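Stilska Supply Kits, second progress report to the Trarnell fund
Prepared by Ingvild Eklund

The target for this period was 600 kits. We closed 40 short, and I would not read much into how near that is. The count covers kits sealed, and a sealed kit tells you very little about whether anyone wanted what went in.

Spending stands at $2,859 of the $3,780 released. The pens came in under budget. The cases did not, and the second order from Skudow cost more per piece than the first. I asked for a written explanation and have a phone call to show for it.

My larger doubt is the list itself. We added small packets late, on the theory that a kit should hold something besides school things. It slowed the table down. Packets slide under the cases, get passed over, and turn up when the table is cleared - by then the kit they belonged to has been taped shut. The plan called the new list "faster to pack." I have seen no sign of that.

On the marbled tabletop, a teal packet is held on edge in front of a pack of pens and a long teal case, with a dark blue object and something black and knitted or fabric to the left.
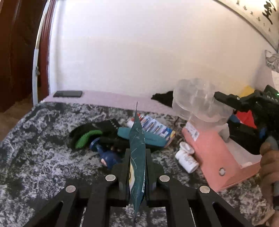

Afroza Sheikh disagrees with me about the packets and asked that it go in the report: she thinks the list is fine and the order of packing is wrong, and that if the packets went in first, under the pens, we would stop losing them.

She may be right. We will pack the next batch her way on Saturday and log the misses. Until then I can't recommend releasing money for a third order of cases.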